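**Is it worth collecting more demos of the same sock task, or am I fooling myself?**

Posted by Tiziana Ferraro, 25 August 2019

I've been recording hand-held gripper demos for a sorting policy. The job is small laundry: stockings and socks, a pink plastic basket, a pale wood-grain table. I have 308 episodes now and the person advising us (remotely, has never touched a stocking as far as I can tell) wants 200 more of exactly the same thing. The claim is that thin fabric "just needs volume."

I don't buy it. The policy we trained on the first batch does fine on socks. On nylon it closes, lifts and comes up with nothing maybe half the time, then carries on to the basket as if it had the thing. I've watched the replays and my grasps in the demos are all over the place. Sometimes I pinch a fold in the middle, sometimes near the open edge, depending on how it landed. 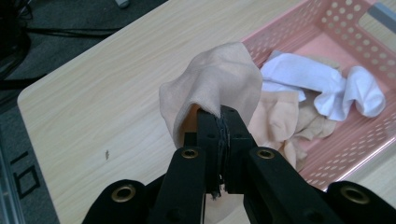

I was told not to care about that, variety is good, the network will sort it out. Will it? It seems to me I'm teaching it that any part of a stocking is as good as any other, and then blaming the stocking. Same basket, same table, same lamp every time too, so I don't see what kind of variety anyone thinks we're buying.

Before I lose another two weeks to this, has anyone got a before-and-after number for a deformable task? I don't mean a chart from a talk.

---

**Teodor Kozłowski**

More data always helps. We went from 28 demos to 371 on the Avley project and it got way better. Just keep going, and maybe use a bigger model.

---

**Italo Grasso**

Going from 28 to 371 would improve anything, so I wouldn't read much into that. The jump you're being asked to make is a lot smaller and it repeats what you have.

I'd stop recording for a day and label what's there. Go through the nylon episodes and write down where the fingers closed: fold, open edge, flat against the table. Then do the same for the failed rollouts. When we did this at Santoro, most of the misses came from flat fabric, and we hardly had any flat fabric in the set. The people recording had got into the habit of dropping the item so it bunched up. They'd have sworn they weren't doing it.

The other thing to check is your trimming. If your episodes start late, with the item already between the fingers, the policy never learns the approach. Ours had a few where the gripper was open over bare table and the recording kept running, and those went into training as normal steps. I don't know that they did harm, but I can't see what good they did.

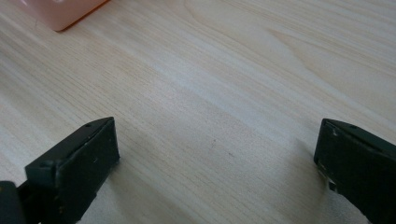

Vittoria Bianchini wrote underneath that she would keep those stretches, at least the ones on the way back for the next item, since a policy that has only seen full fingers has no idea what empty ones look like. Her guess is that this explains the trips to the basket with nothing held. She hasn't tested it on nylon, only on dish towels.

Fair point, and I'd keep the returns too. It's the idle time I'd cut. As for a before-and-after number, I haven't got one I'd trust: we changed the camera mount in the same week as the data. Hold out a set of start positions now, before you record anything else, and score both versions on those. If the adviser won't agree to that, I'd ask what result would change their mind.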